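Tesdale library to close for new floor and shelves

23 July 2005

The Tesdale branch library will close for 4 weeks in January so that the old reading room can be repaired, the council has decided. The work will cost $183,000 and includes a new floor, better heating and repairs to the shelving.
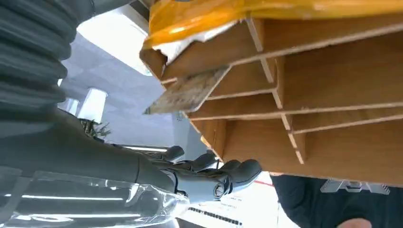
Members will be able to borrow from the Irnumham branch during this time, and their cards will work there without any change. Books which fall due while Tesdale is closed will be renewed automatically - no fines will be charged.

The branch has 2811 members, and 572 of them answered a survey in the autumn. Most asked for longer evening hours and a quieter corner for study. 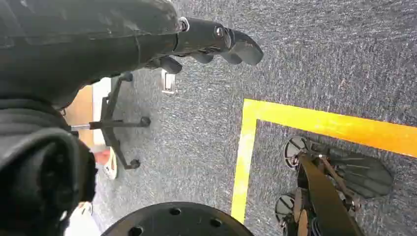
The council has chosen the local firm Tromuveo for the building work. Its offer was not the cheapest, but it was the only one that promised to finish before school begins. The floor was the subject of many survey answers, and several older members wrote that they prefer a surface which is easy for walking frames. Samples in three colours will be shown at the front desk.

The Zheng collection of local maps will be moved to Irnumham first and can be seen there by appointment.

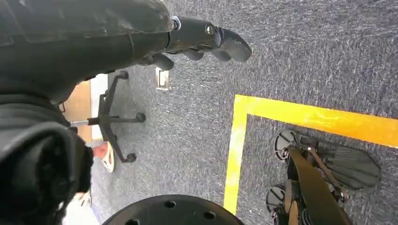 A black robotic hand above the carpet.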